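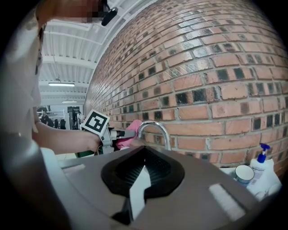 Irnby Open Homes: was it worth the drive?

Posted May 14, 2020

I went to the Irnby open homes weekend back in January and have been putting off writing it up, mostly for lack of anything nice to say. Two houses were on the program. The flyer promised "water-smart living in a working town". What I got was a long queue, a sausage in bread and a great deal of talk about taps.

The first house belongs to a firm called Lollero, who do kitchen and bathroom refits. Their pitch is that a refit can save a household 200 litres a day. I asked how many people were in that household and whether they had a garden. The fellow with the lanyard said it was "modelled". Modelled on what, he couldn't tell me. The benches were a good height, I'll give them that, and the laundry had a proper deep trough, the kind you can soak a doona cover in.

Ivone Tavares led the tour of the second place and she was much better value. She lives there, for a start. She showed us the greywater line out to the lemon trees and admitted it had blocked more than once. Somebody wanted to know about cleaning, and her answer was an old cloth, bicarb and a bit of elbow, with no special products. The Lollero people sell a spray.

Her rainwater tank holds 1000 litres. That sounds like plenty until you water tomatoes through a dry fortnight. She'd put in a bigger one if she had the side access.

Afterwards there was a display in the hall on Sales Street, where Firkitz had a filter jug going for tastings. I tried the filtered and the unfiltered and picked the wrong one. So did the woman behind me. The rep put it down to the paper cups.

Entry was by gold coin, parking was on the oval and the toilets were clean. The organisers claimed 500 visitors, which I doubt, unless they counted those of us who went back for a second sausage. If they run it again I'd skip the first house and get to Ivone's early, before the shade goes off the back step.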